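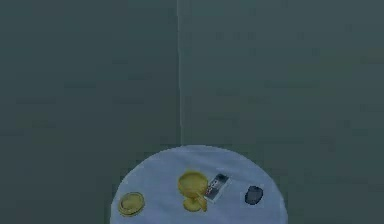 Bakari Lyimo asked whether the arm can be loaded first and the room afterward, to save a restart. It can't, I'm afraid. Vonen works out the arm's resting position from whatever room it finds at start-up, and with no room to go by it will set the base down wherever it likes.

4. Setting Up the Simulated Arm

Set a quiet half hour aside for this section if it is your first time through. The steps are short, but one or two of them like to be done slowly, and it is much nicer to find a loose setting now than in the middle of a long run.

Before you start, close any other Vonen session on the same computer. Two sessions will happily share a room file and then quarrel over who gets to save it.

1. Open the Murkstead room set and pick a room. Let it load all the way, furniture and tabletop objects included, before you touch the robot menu.

2. Look around the room with the free camera. Check that the furniture stands where you expect and that nothing you'll be reaching for has rolled under a chair.

3. Choose Robot > Add, then pick the Sudivance arm from the list. Leave the base height at its default for now.

Note: A container or mat may look as if it hovers a hair above the floor. Small gaps like this are usually a matter of drawing and can be left alone. If an object visibly drops when you press Play, run Settle Objects for 40 steps and save the room again.

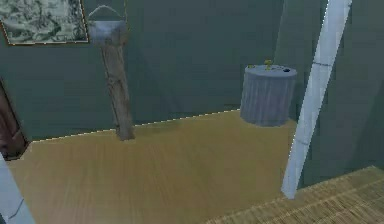
Page last changed: 2026-06-29

4. Press Play and let the arm come to its resting position. Please don't drag it by hand while it moves — the joint limits are only applied once it has stopped, and a joint dragged past its limit stays there until you reload.

5. Switch to the gripper camera. You want the square marker on the central block, with the wheel-like roller to its left and the finger segments stepping out to its right. If left and right have traded places, the camera has been mirrored. Open Camera > Options, clear the Mirror box, and look again.

6. Check that the whole marker is in view, white border and all. The border matters as much as the pattern inside it, and a marker with one side missing will be read badly or skipped.

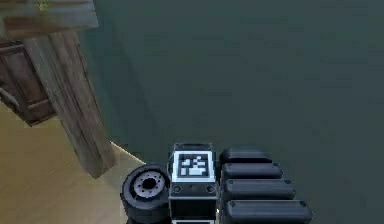 Fig. 4-3. Gripper and marker over a plain dark surface.

7. Open the marker log and let it collect 15 readings with the arm at rest. They should agree closely. If they wander, lower the camera exposure one notch and collect them again.

Caution: Don't edit the marker size to make a bad reading look better. The number will come right on the screen and the fingers will close in the wrong place.

8. Bring the gripper up to the near edge of a table and stop short of it. Go at the slowest speed. Tatu Owino wrote this step for the Kaijage rooms, but it has served us well everywhere else too, and I'd do it even on days when you're in a hurry. 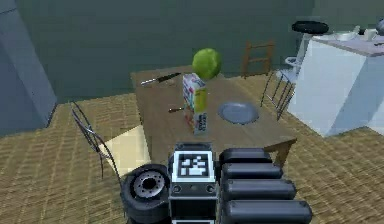
9. With the arm stopped, save the pose under a name you'll recognize next month. "Table edge, slow" is a fine name. "Test" is not.

10. Press Stop, reload the room, and call the saved pose back. If the gripper returns to the same spot, set-up is done and you can go on to Section 5. If it lands somewhere else, go back to step 3 and check the base height first.

Questions about this guide: use the Vonen help desk form | © Vonen | Back to top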